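Ticket 2617
Category: Shared bench equipment
Opened by: Pendo Kinyua
Assigned to: Qusai Haddadin
Status: Open, waiting for parts

Pendo Kinyua, 9:40
Hello Qusai, and sorry to land this on you when I know you've only just got the Nelurholm bench sorted. It's the pipette stand with the blue bar, the one that came over from Simard with the spare tubs and the box of odd caps. Every time somebody hangs the pipette back up, the bar turns a little under the hook, and by lunchtime the pipette has swung round so that the end of it is touching whatever is standing underneath. Yesterday it was resting on a tube cap when I came in. I gave it a wipe and thought no more about it, then it did the same again this morning! I've tried pushing the ends of the bar in harder. It felt better for an hour or so and then went back to its old ways.

Is there a trick to it, or do we need a new one? I'd be sorry to lose it, as it's much steadier on its feet than the little round one we had before.

Qusai Haddadin, 10:15
Morning Pendo, no need to be sorry at all, I like a ticket I can fix with my hands. Before I come up, could you tell me two things? Does the bar turn with nothing hanging on it, if you roll it gently with a finger? And does the stand rock if you press down on one top corner and then the other? If it rocks, the feet are the problem and the bar may be perfectly all right.

Pendo Kinyua, 10:50
It turns with nothing on it, yes, quite easily towards the wall and rather less easily towards me. No rocking that I can feel. Mireille had a go too and she agrees, though she thinks the right side is a touch looser than the left.

Qusai Haddadin, 11:30
Thank you both, that's very helpful. In that case it's almost certainly the two inserts inside the tops of the legs. They're soft rubbery things that grip the ends of the bar, and they go slack with age and with being wiped down. Could somebody put a few photos on the ticket, from the front and at least one from close to the bar? I'd like to be sure which model it is before I start ordering, because Simard made a couple that look alike and I've been caught out before (there's a bag of the wrong inserts in my drawer to prove it).

Mireille Najjar, 13:05
Photos attached, Qusai. The pipette is hanging on the blue bar in all of them.
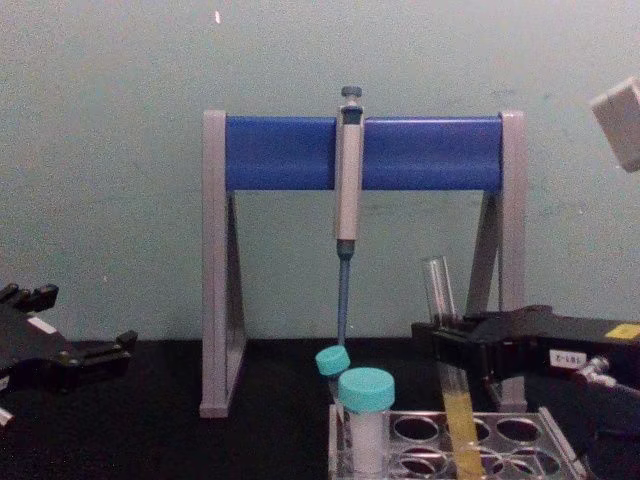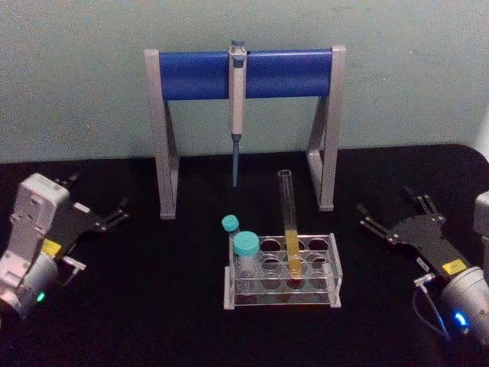
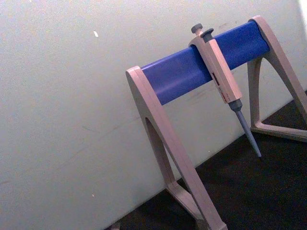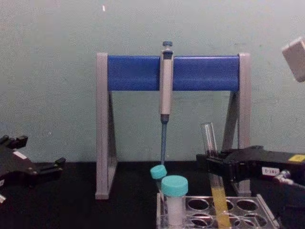 Itzel Serrano, 13:20
May I ask a question while this one is open? When we hang a pipette up between jobs, should there be a tip left on it?

Qusai Haddadin, 13:45
Please take the tip off first, Itzel, and drop it in the tip bin before the pipette goes on the stand. A used tip can drip on to the bench, and if there's liquid in it and the pipette gets laid down or knocked, it can run back up inside, which means a strip-down and a clean for me and a day without it for you.

Qusai Haddadin, 14:10
Back to the bar. The photos have settled the model for me, and the inserts I need are part 81 on the old Simard list. We have none here, but Marwan keeps a small stock over at Mundero and I've asked him to look out a pair. In the meantime, Pendo, please move the rack forward by a good hand's width so there's clear bench under the pipette. If the bar still bothers you, wrap one turn of paper tape round each end where it goes into the leg. It isn't pretty but it will hold for a week or two. Please don't glue it, however tempting, or I'll never get the new inserts in.

Marwan Bataineh, 15:25
Found them, at the very back of shelf 44, behind the Zollholm clamps. There's one pair in its bag and one loose insert that looks a bit perished, so I'll send the bagged pair and bin the other. They'll come with the afternoon van.

Pendo Kinyua, 16:00
Lovely, thank you Marwan. Tape is on and the bar is behaving so far. I've put a note on the shelf asking people to lift the pipette straight up off the bar, as I suspect a few of us have been twisting it off sideways. I'll leave the ticket open until the new ones are in.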